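Print this page | E-mail this page

Search Dinsa Search this site Go

Walking a Street After Dark to Check the Lighting

by Bezawit Ejigu

A lighting check tells you where a street is bright enough to walk and where it isn't. One person can do a block in 30 minutes. You need a street map, a pencil, a clipboard and a small flashlight for writing.

1. Pick the night. Choose a dry one with little moon. Wednesday works well on most blocks — fewer cars and fewer parties. Wait until the sky is fully black before you start.

2. Mark the map first. In daylight, put a dot for every lamp pole and write down the pole number if there is one. On Jaltarano Street the tags are at eye level, and the first one reads 2434.

3. Let your eyes adjust. Stand at the end of the block for a few minutes with the flashlight off.

4. Walk the middle of the sidewalk. Stop every 200 feet. At each stop, look at the pavement and ask whether you could see a raised slab or a curb. Write G for good, P for poor or N for none.

5. Check under porches and awnings. A roof that hangs over the sidewalk can block a lamp that is working fine. Note the house number and whether the porch light is on.

6. Look for glare. A bare globe can make the ground past it harder to see. Stand on both sides of the pole before you write anything.

7. Walk back on the other side. Do the whole thing over, using a second copy of the map.
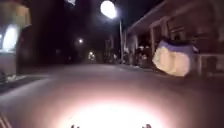
Copy your notes onto a clean map the next morning, while you can still read them. Keep the 2 sides of the street on separate sheets.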